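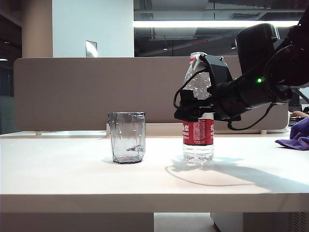

Loudness is still being treated as a virtue in pop remasters, and the August 2020 reissue of Flivska's first album is a fair case. The original pressing ran to 600 copies and had quiet verses. On the new version the verses are nearly as loud as the choruses, so the choruses no longer lift.

Lindqvist, the label, calls this clarity. I call it compression. A song needs somewhere to go. The bass below 80 Hz has also been thickened, which hides the kick drum on the closing track, Stendedel. Labels should sell the untouched transfer alongside.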